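社内報「Jemcombe通信」 2024/10/20号
連載:身の回りの保管と整理

## 小物布類の仕分けと箱詰めの手順

衣替えの時期に問い合わせが多いのは、大物の衣類より小物布類の扱いである。靴下、手袋、ハンドタオル、巾着の類は形も厚みもそろわず、引き出しの隅に押し込まれたまま次の季節を迎えやすい。今号では、作業台での仕分けから箱詰めまでの標準的な手順をまとめる。Sirholm棟の備品室で4月に配布した手順書の改訂版にあたる。

### 作業面の準備

作業台には布を一枚敷く。格子柄のテーブルクロスは、たたみ幅をそろえる目安として使いやすい。ただし、しわや折り目が残っていると線がずれるため、幅の基準にする部分だけは手で伸ばしておく。台の端から布が垂れる場合は、垂れた側に重いものを置かない。

### 仕分けの基準

分類は用途別ではなく、素材別とする。

- パイル地:圧縮すると毛足がつぶれるので、箱の最上段に置く。
- デニム調などの厚手の布:折り山が硬くなる。二つ折りまでとし、底に敷く。
- 薄手の白物:色移りを避け、濃色と直接重ねない。間に薄紙を一枚はさむ。
- 縁飾りのある布:飾りを内側に折り込む。外側に出すと、出し入れの際に引っかかる。

瓶やボトルなど布以外のものが台に出ている場合は、仕分けに入る前に片側へ寄せる。中身の入った容器は布と同じ箱に入れない。

### 箱の選び方

菓子や贈答品の空き箱で足りる。浅めの長方形で、ふたを外したまま引き出しに収まるものがよい。前面にラベルが残っている箱は、その面を手前に向け、上から新しい表示を貼る。詰める量は深さの95%を上限とする。これを超えると、引き出しの天板に布が擦れる。

箱に付属していた薄紙は捨てず、隅の詰め物に回す。丸めた薄紙を空いた角に入れておけば、中の布が片寄らない。色の付いた紙を白物に触れさせる使い方は避ける。

### 作業時間の目安

Brodach支所での試行では、1箱あたり3分、26点の仕分けと箱詰めで20分前後であった。時間がかかるのは箱詰めより素材の判別で、混紡品の扱いに迷う例が目立った。判別できないものは厚手の区分に入れてよい。

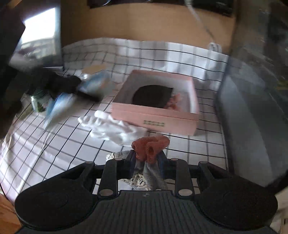
Nerys Pritchard

淡いピンクの箱には、黒っぽい丸みのあるものが一点入り、開口部の大半を占めている。濃色のものを先に入れた箱は、以後も濃色専用とする。手前の白い布のようなものは別の箱に回し、同じ箱に収めざるを得ないときに限って薄紙で仕切る。

赤錆色のパイル地と灰青色のデニム調の布は、まとめて持ち上げても、箱に入れる段階で上下に分ける。重ねたまま詰めると、次に取り出すときに両方が崩れる。

### 訂正と連絡

前号の本欄で、防虫剤の位置を「箱の底」としたのは「布の上」の誤り。成分は上から下へ広がるため、最上段の布の上に置き、直接触れないよう紙で包む。

表示用ラベルの用紙はMargaritis棟の受付で受け取れる。必要枚数を記入票に書き、Lleucu Morganまで提出のこと。次号では、ふた付き容器の保管棚について扱う。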